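Change the Pillowcase More Often Than the Sheets

My position is a narrow one. In most homes the pillowcase gets washed when the sheets get washed, and that is a mistake. The two should be on separate schedules, and the pillowcase should come off at least twice as often.

A sheet touches pajamas for most of the night. A pillowcase touches a face, wet hair, whatever cream was put on at bedtime, and sometimes a hand that has just been around a nose. It is also the smallest thing on the bed. Seven of them take up less room in the washer than one queen-size fitted sheet.

I rented rooms in Wornthorpe for 10 years, and I did the beds myself. Guests rarely mentioned the sheets. When they complained about bedding, it was the pillow: it smelled of someone's shampoo, it was flat, the case was twisted and the zipper of the protector had worked its way around to the cheek side.

Florêncio Pinheiro, who taught me the work, stripped every pillow in the house on Wednesday whether it looked dirty or not. I thought this was excessive at the time. Later I ran the place without him, let it slide to every other week, and saw the yellowing start on the protectors. I went back to Wednesday.
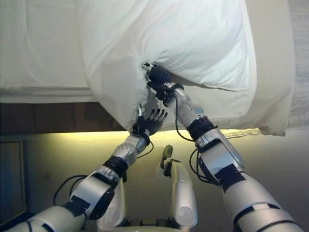
Getting hold of the lower corner of a large white pillow at the side of the bed.

The usual objection is effort. I don't find it convincing. The slow part of putting on a case is getting the corners right, and people make it slower by holding the pillow under the chin and shaking. Lay the pillow down, fold it lengthwise, push it in as far as the closed end, and then let it open. Pull the two far corners from the outside until they are full. A large pillow takes a little longer than a standard one and may want a second tug at each side.

A better objection came from my neighbor Hélder Arruda, who pointed out that frequent washing wears out good cotton. He is right about that. My answer is to buy plainer cases and more of them. I keep four per pillow, all white, all the same size, so that nothing has to be matched. The embroidered set from my aunt stays in the closet and comes out in October when she visits.

I would also drop the decorative shams. They get lifted off at night, put on the floor, and set back on the bed in the morning, against the clean case.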